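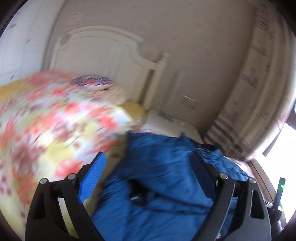 Bedroom set, wide lens. Blue padded fabric at the fingers, room blurred.

**Sinurico, perception and planning group**
**Minutes, August 24, 2019**
Present: perception, planning, controls, tooling. Gatdale joined by phone and dropped off before item 4.

**1. Last minutes**

Accepted with one change. The line "tracking is solved for soft goods" was struck. Perception asked for "tracking is much better for soft goods" in its place. Planning asked what it was better than. Left blank until there is a number to put there.

**2. Pose tracking on blurred clips**

Perception showed the new tracker, Pilkington, on the bedroom clips. It recovers the path of the gripper from the wide camera alone. The plots were smooth, and the meeting spent some time on whether smooth means right. The filter will draw a smooth line through bad input too, and the group was caught that way in May.

Points raised:

- Features on the bedspread carry most of the track. When the tool swings quickly those flowers turn into streaks, and the tracker falls back on the motion sensor without saying so. Controls wants a flag in the log whenever this happens. Agreed.
- Bedding moves. Treating it as fixed background is a guess, and the current mask only covers the area between the fingers.
- The fingers stay fairly sharp when the room doesn't. Perception sees this as good news for reading the finger opening. Planning noted that the opening was never the weak part.
- The set has 441 clips. The accuracy figure on the slide came from the ones where tracking didn't fail, and the slide didn't say so. It is to be redone over the full set, failures included.

Perception objected that a failed track has no error to report. The answer was to report it as a failure.

**3. Grasp planning on folded clothing**

Skorkov now proposes a grasp from one wrist view. The claim in the handout is that it "understands folds." The meeting asked for that wording to come out. What it does is score edges and pick a pair of contact points.

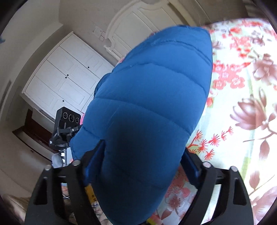 Planning's case is that a puffy jacket folded into a thick bundle is a fair test: it is soft, it squashes, and the seams give the scorer plenty of false edges to like. Tooling agreed that it's a fair test of squeezing and doubted that it says much about planning, given that a thick bundle can be closed on from a good many angles. A thin shirt lying flat would be less forgiving. Planning has no thin shirt results and did not promise any.

There was also a long exchange about the scorer's color input. With blue pads on the fingers and a blue garment between them, the mask has a hard time finding where one stops and the other starts. Perception believes the ribbing on the pads is enough to separate them. Controls would like to see that with the color channel switched off – if the texture really does the work, the result shouldn't move.

Agreed: run Skorkov with color off, same clips, same seed, and bring both results whichever way they come out.

**4. Control loop timing**

Delay from camera to finger command is now up to 80 ms on the bench machine. Controls considers this too slow for closing on anything that springs back. Planning thinks it can be hidden by predicting ahead. Controls asked what happens when the prediction is wrong. No answer yet, so the item stays open.

**5. Replay tool**

Version 2 of the replay viewer drops the last 6 samples of every clip. It was put down as cosmetic. Tooling pointed out that the end of a clip is often where the release is, and that anyone checking releases in the viewer has been checking nothing. Moved to urgent.

**Actions**

- Perception: rerun Pilkington on all clips, count the failures, add the fallback flag.
- Planning: color-off run; remove "understands" from the handout before Gatdale gets it.
- Controls: log delay per command and stop reporting the mean alone.
- Tooling: fix the viewer, then recheck the release labels.

Request for more training time on the shared machine was deferred until the reruns are in.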